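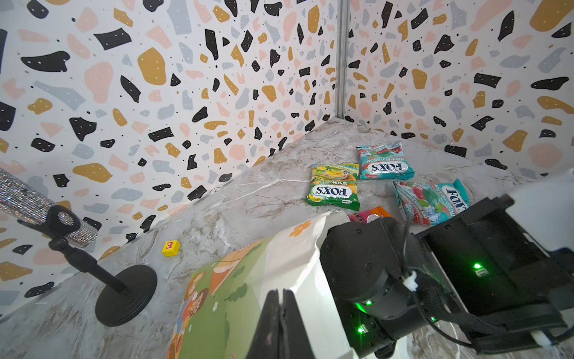
Bagged candy on a marble-look top: Fox's Spring Tea and Mint Blossom.

Search this site Enter keywords Go

Sorting and packing bagged candy into paper gift bags

This page covers filling an upright paper bag with flat candy pouches so that the bag closes square and the pouches can be read when it is opened. The same method is used for the shelf bags at Rullham and for the mail-out bags at Kemberg. Boxes are covered on a separate page.

What you need

A hard, smooth work surface with a clear back corner
Sealed candy pouches, two flavors or more
Paper gift bags with a flat bottom, 9 inches tall or larger
Paper tape or one fold clip per bag

1. Clear the surface

Wipe the top and let it dry. Glossy finishes show sugar dust poorly under overhead light, so check from a low angle. Move toys, pens and loose wrappers off the packing area. Small items get carried into a bag under a pouch and are hard to find once the bag is shut.

2. Stage the pouches

Put all pouches toward the back corner and leave the front of the surface free for the bag. At this stage they can lie in any direction. Separate them by flavor. With Spring Tea and Mint Blossom the color is enough: the first is green and yellow, the second is teal. Where two flavors share a color, read the name on every pouch.

3. Check the seals

Press each pouch flat with the palm. A sealed pouch pushes back. One that goes down slowly and stays down has a leak; set it aside. Creases in the printed film are cosmetic. Creases across the seal are not, and those pouches should be used first or kept out of gift bags.

4. Turn the pouches

Rotate every pouch so the flavor name is upright and facing you. Slide each one by its lower edge. Lifting by the top corner shifts the candy to the bottom and makes a lump that will not pack flat.

5. Open the paper bag

Put one hand inside and push the bottom panel out until it sits level. Run a finger down each side fold. If the top edge has been creased in storage, fold it outward once, 1 inch deep, and press. The cuff keeps the mouth open while you load.

6. Load

Insert the heaviest pouch first, against the back panel, name facing forward. Add the next pouch in front of it. Alternate flavors. Stop when the top pouch is 2 inches below the rim.

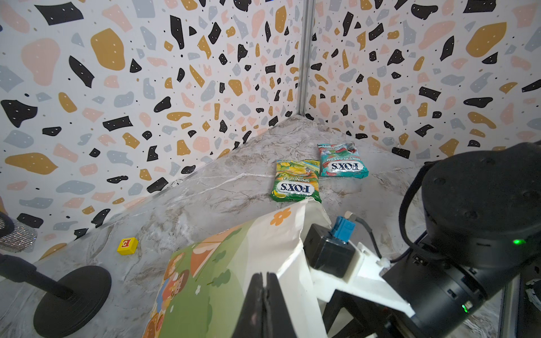 Nidia Grajales: I load mine lying down. Bag on its side, pouches slid in like letters, then stand it up. With the upright method my front panel bulged every time, and the cuff tore on the cheaper paper. Does step 6 assume heavy stock?

Step 6 assumes a bag that stands without support. For thin paper, load it on its side as above and skip the cuff.

7. Close

Unfold the cuff. Bring the front and back panels together, fold down twice, and tape or clip at the center. Do not tape along the full width; the paper will tear when opened.

8. Store

Keep bags upright, one layer, away from direct sun. Mint should be bagged separately if the bags will be stored longer than 10 days.

Page maintained by Henk Hendriks. Last checked in June.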